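Hand-held gripper checklist, table-top pick tasks
Site: Kusholm, café area
Checked by: Hongmei Bai
Reviewed by: Deming Ye
Month: July

1. Finger pads seated square, no lifting at the corners. OK.
Comment: grooves brushed out before the first run.

2. Pad brackets tight on both fingers. OK after adjustment.
Comment: left bracket had a little play. Nipped up and checked again after 20 open and close cycles.

3. Fingers close evenly, no rubbing. OK.

4. Trigger returns fully when released. OK.
Comment: slower than the Plokby unit. Watch it.

5. Lens clean, mount locked. OK.

6. Table stable, chairs clear of the operator's feet. OK.
Comment: push chairs in between runs. They drift.

7. Cables kept out of the pick area. Action needed.
Comment: chargers should be off the table altogether. Moving them to one side does not meet the Sonier site rules. DY to raise at handover.

8. Objects free of sharp edges and small enough for the grip. OK.
Comment: stickers may stay on the table as clutter, but don't pick them with these pads.

9. Operator break taken every 2 hours. Not met.
Comment: went almost 3. Put the break on the run sheet.

Items 7 and 9 stay open until Deming signs them off.

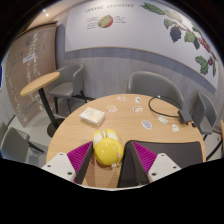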